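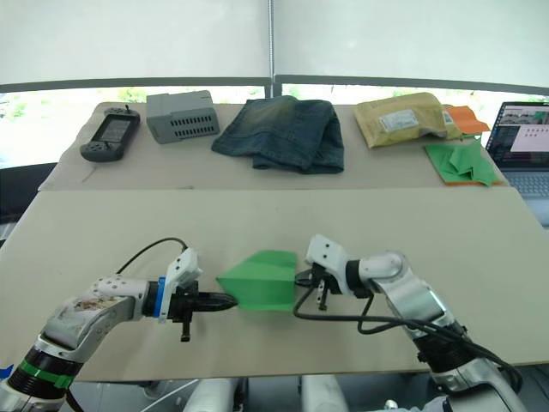
Akosua Addo told me I was being unfair before I had written a word. A drawer you can see into, she said, is worth paying for, and people who sneer at folding have usually got someone else doing their laundry.

I do my own laundry. I also spent $200 on a four-week home order course from Stonia, and I would like to know what I bought.

The paid-for tidy home is a strange product. Everyone can picture it, and most of us could produce it on a wet afternoon if we had the will. What Stonia sells is the will, or a method that is supposed to stand in for it. The method is called the Cludetti fold. You fold a thing in half, then in thirds, then stand it on its edge in a row with its neighbors. That is the whole technique. It takes up a page of the workbook, and the workbook is long.

The rest is about feelings. In week one I was asked to write down what my linen closet "says to guests." I have never had a guest open my linen closet. I wrote that down, and the feedback, which arrived in my inbox at 3 a.m., praised my openness.

Week two was socks. Week three was what the course calls soft categories, meaning towels, napkins, scarves and anything else that won't hold a shape by itself. By then I had noticed that the course kept mentioning dividers. You can do the Cludetti fold without dividers, the workbook says, in the tone of a dentist telling you that you can always leave it and see. The recommended ones are made by Testa. A full set for a two-bedroom apartment, priced through the link in the workbook, came to $874.

I checked that total twice, then went and looked at my dresser. It is worth less than the dividers.

Stonia says its members save 40 minutes a week. I asked where the figure came from and was sent a summary of a survey. Members had been asked, at the end of the course, how much time they felt they were saving. They had not been asked to time anything at the start. There was no question about how long the folding itself took. I don't doubt that the people who answered meant it. If I had paid the fee and stood up every washcloth I owned, I would want some minutes back too.

So I timed myself. One load, mixed, the old way: I folded it badly and put it away in less time than it takes to boil pasta. The same load by the Cludetti fold ran to the end of a radio documentary about canals. I got faster over the month, but I never caught up with my own sloppiness. What did improve was the looking. I could find the gray T-shirt in one go, where before I would lift up a stack and let it slump. I'll give them the gray T-shirt.

Whether that adds up to a saving depends on how much of your life goes to hunting for shirts. Mine was never that bad. I suspect the people who gain most are parents, and the course has almost nothing for them, apart from a cheerful box on page 61 suggesting that children "join the ritual." Anyone who has asked a seven-year-old to fold a pillowcase can fill in the rest.

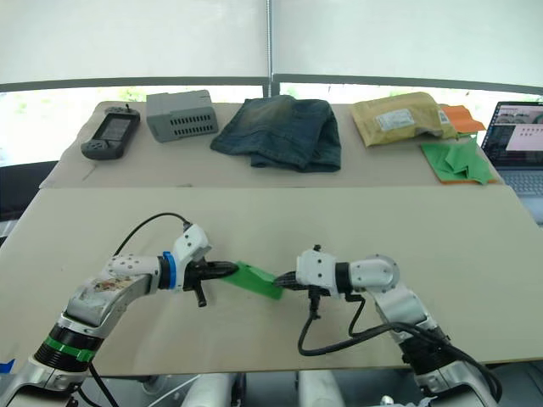
Does folding clothes upright make them crease less?

It depends on the fabric and on how tightly the drawer is packed. Cotton knits came out of my drawers about the same as before. Linen came out worse, with a sharp line at every third, and I went back to hanging it.

The course does not mention linen. It does mention "fabric memory," a phrase that turns up in week three and is never explained. I asked the support line about it and got a link to the Testa page.

In August I took the train up to Wamier, where Stonia holds an open evening in the upstairs room of a furniture store. I had expected a hard sell and it was gentler than that. There was lemon cake. People stood and talked about their closets, and several of them were moved, and I felt like a heel for having a notebook out. One woman said she had cleared her late mother's dresser using the week one questions and could not have started without them. I believe her. A list of questions is a useful thing to hold on to when you are standing in front of a job you dread.

But the list is a page long, and a library book would have it. I put this to Akosua Darko while we waited for the train back. She had taken the course twice, at full price both times.

"The first time I learned the folding," she said. "The second time I just wanted somebody to expect me to do it."

That made more sense to me than anything in the workbook, and it bothers me more too. If what people are paying for is to be expected, then the fold hardly matters and the dividers don't matter at all. A weekly phone call with a friend who also hates her closet would do the same work. Stonia's renewal offer, which landed two days after I finished, promised me a "maintenance tier" with a monthly charge and no end date.

I didn't take it. The T-shirts are still standing up. The towels lasted until the second wash, and the socks are back in a heap, in pairs, mostly.

Addo, when I told her, asked whether I was keeping the workbook. She has it now.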